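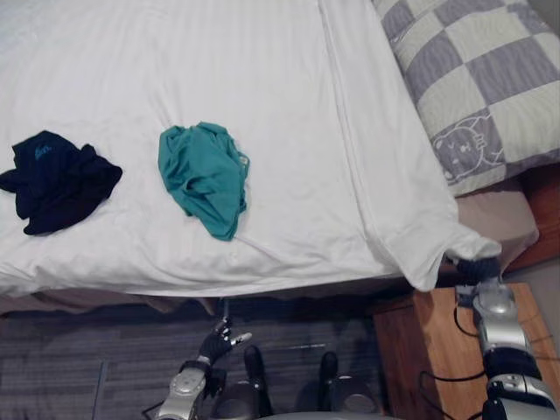
Two garments on a duvet, one corner held in a black gripper
Text by a housekeeping tutor, Hulme

Chapter 3
Beds, Clothes and the Basket in Between

I used to teach bed making and laundry as two separate lessons. It seemed tidy on paper, and then I'd watch a class of learners at Wesside march up to a bed with clothes lying all over the duvet and get completely stuck. Do you fold the T-shirt first? Do you shake the duvet and send everything flying? (Plenty did, and I've picked socks out of some very odd corners!)

So in this chapter we do the two jobs together, the way they turn up in a real bedroom. Clothes come off the bed first, always. A dark T-shirt and a green top dumped on a white duvet take a moment to shift, and once they've gone you can get hold of a corner, pull it out towards you and let the creases run off the side of the mattress. Pillows I leave till last, and if the pillowcase has a picture on it I like it the right way up – a cartoon cat standing on its head bothers me more than it should.

You'll want somewhere to put the clothes, of course, and that means a basket. Mine lives at waist height whenever I can manage it, as 40 minutes of bending to the floor is no fun for anyone's back. 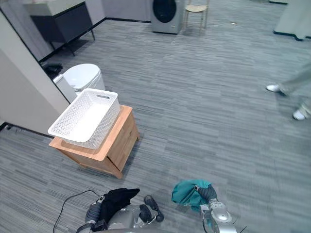 The top of a small cabinet does very nicely, so long as the basket sits squarely on it and doesn't hang over the side. I like the plastic sort with holes in the walls and a slot to grab it by. Start with it empty, too. If yesterday's washing is still in there you'll only end up sorting it twice, and I speak from years of doing exactly that.

We'll begin with the bed itself and spend 2 sections on corners and edges, then move on to picking up, sorting and folding. There are 8 short tasks at the end for you to try at home. Before you turn the page, go and look at your own bed as it is right now and write down everything lying on it that isn't bedding.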